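2025年10月14日 作業ノート(展示設備班)

大水槽Novauの水中トンネル、開館前点検の続き。9月に張り替えた継ぎ目のシールは、入口側から出口側まで異常なし。内側の結露は前回より少ない。空調の吹き出しを天井寄りに向けたのが効いているのかもしれないが、外気も下がっているので、もうひと月見てから判断する。

動く歩道は低速で2往復。出口手前で小さなこすれ音が出る。踏板を一枚上げたら、くし板の右端に砂が詰まっていた。取り除いて再運転、音は消えた。床マットの交換周期を営業に相談すること。
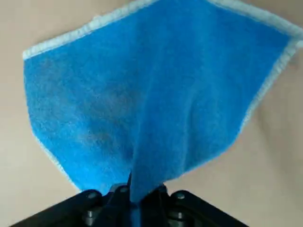
ろ過はFlallunixの2号機の差圧が高め。逆洗をかけて戻した。逆洗に使った水は2791リットル。先月の記録とほぼ変わらず。3号機は触っていない。ポンプの運転時間が2000時間を超えたので、軸受の交換を部品表に入れた。在庫は一組だけ。

水質は朝の測定で塩分、pHとも範囲内。アンモニアは検出限界以下。硝酸塩がじわじわ上がっているので、次の換水を少し多めにする。量は飼育班と決める。
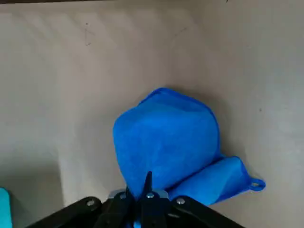
エイの給餌時間を30分早めた件、飼育班から聞き取り。トンネル上に集まる時間が開館直後と重なり、入口で立ち止まる人が増えたとのこと。歩道の速度を落とす案も出たが、落とすと列が階段まで伸びる。来週いっぱいは現行のままで様子を見る。

解説板の原稿はFinbridgeから戻ってきた。ノコギリエイの項で「サメの仲間」となっていたのを直してもらったが、英文側がまだ旧版のまま。再度差し戻し。文字の高さは子どもの目線に合わせて床から800ミリ、これは変更なし。
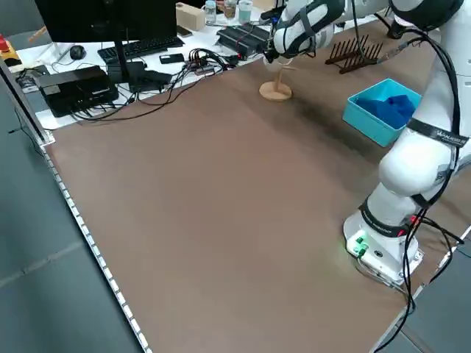
作業台とアーム。奥に木製のスタンド。

午後はタッチプールHalásの照明。端の灯具がちらつくので安定器を交換した。まだちらつく。コネクタを開けたら端子に緑青が出ていた。最初にこちらを見るべきだった。端子を切り直して防水処理、点灯30分で問題なし。外した安定器は使えるので、「予備」と書いて棚に戻した。

手洗い場の石けん容器は固定ねじが一本なくなっている。M4の短いもの。工具室の引き出しには長いのしかなかった。 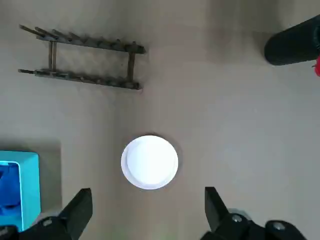 閉館後、隔離水槽の循環を確認。流量計が毎分500リットルのところで細かく振れる。配管に空気が入っているようで、上のバルブから抜いたら落ち着いた。明朝の最初にもう一度読む。

サメの搬入用担架は縫い目を全部見た。持ち手側の一か所がほつれかけている。補修に出すか新調するかは見積もり待ち。それまでは古いほうを使う。札を付け替え済み。

持ち越し
・くし板の右端、開館中の音を聞く
・2号機の差圧、朝夕の二回記録
・軸受を発注
・英文解説板の修正版を受け取ったら学名も照合
・M4ねじ、次の買い出しで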